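SOIL AND SMALL SPACES
Notes for Session 4: Getting a bed ready and keeping it going
August 27, 2018

Hi everyone. These are the notes I promised, typed up from my own scribbles plus a few things that came up when Jerome started asking about clay and we lost the rest of the hour to it. If you missed class, read this and then do the jar test before next time. If you were there, do the jar test anyway!

What soil is made of

I said this fast, so let me say it again slowly. Soil is ground-up rock, dead stuff, water, and air. The ground-up rock comes in three sizes. Sand is the big one, silt is the middle one, and clay is so fine you can't feel a single grain of it. Most of what you'll hear people complain about in a garden comes down to how much of each they've got.

Sandy soil drains fast and warms up early, and you will be out there watering it all August. Clay holds on to water and food for the plants, but it packs down hard and you can ruin it for a whole season by walking on it after rain. (I did this in my second year of gardening. I still think about that bed.) Silt sits in between and washes away easily if you leave it bare.

The jar test

Take a straight-sided glass jar with a lid. Fill it a third of the way with soil from where you want to plant, dug from below the top couple of inches. Pick out the roots and stones. Fill it nearly to the top with water, add a small squirt of dish soap, put the lid on, and shake it until your arm is tired. Set it on a shelf and leave it alone.

The sand settles in a minute or so. Mark the top of it with a marker. Come back in a couple of hours and mark the silt. The clay can take a day or two, and with some clays the water stays cloudy for a week. Measure each band with a ruler and write the numbers down. Bring the jar if you can carry it upright on the bus — Divya managed it last time with hers in a boot.

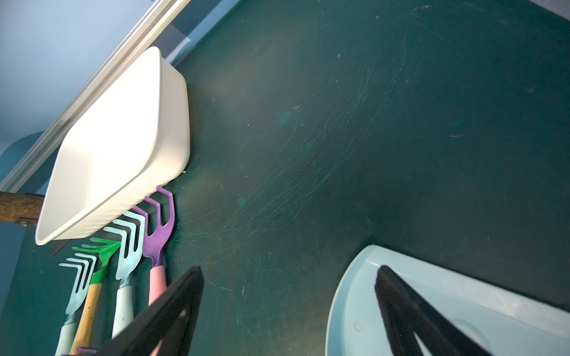

Once you know what you have, the answer is nearly always compost, which I realize is a bit of a letdown. It opens up clay and it helps sand hold water. Please don't add sand to clay. People have been told to do it forever, and in the amounts most of us can haul home you get something close to brick.

How much compost

Two inches spread on top for a new bed, one inch a year after that. I know the bags tell you more. The bags are selling bags. For the shared plot on the Vevgate side we put down 41 bags the first spring, and I would use fewer if I did it over, because we had enormous leafy tomato plants and hardly any tomatoes.

Fork it into the top few inches the first year if the ground is hard. After that just leave it on the surface and let the worms pull it down. Vasco asked whether you can skip the forking completely, and yes, you can, if you're patient and don't mind a slow first season.

Loosening and weeding by hand

For a small bed or a trough you don't need much. A hand cultivator (the one with three bent prongs) scratches up the crust so water gets in, and it drags out baby weeds before they get going. Hold it low and pull toward you, going no deeper than an inch. If you go deeper you bring up a fresh batch of weed seeds and then you're back where you started.

A little hand rake is good for leveling a seed row and teasing dead leaves out from between plants. Short strokes!

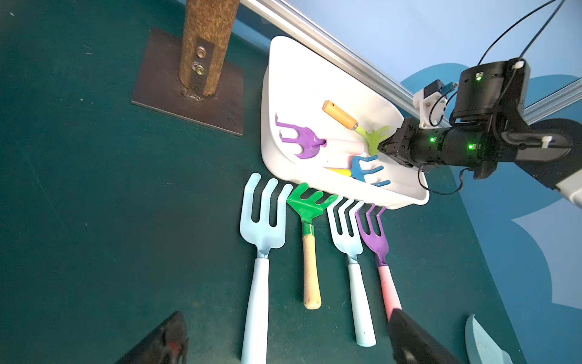
Weed when the weeds are tiny and the top of the soil is dry. They shrivel where they fall and you can leave them there. If they already have seed heads, take them away in a bucket. Bindweed gets its own bucket and never goes in the compost, I don't care how hot you think your heap is.

Watering

Stick your finger in up to the second knuckle. Dry down there? Water. Still damp? Go have a coffee. When you do water, water slowly and for a good while, at the base of the plant. A light sprinkle every evening keeps the roots up near the surface where they cook.

Mulch helps more than any watering schedule I could write out for you. Straw, shredded leaves, old grass clippings in a thin layer. Keep it a hand's width away from stems or you'll get rot and slugs.

For next time

Finish your jar test and bring the three numbers.
Sketch your bed and mark where the sun is at breakfast, lunch, and dinner.
Read the pages on cover crops, 198 to the top of 277. It's mostly charts, so it goes quickly.
Clementina has spare winter rye seed if anyone wants to try some. Ask her directly, and bring your own envelope.

We'll start with drainage, then go on to raised beds if there's time.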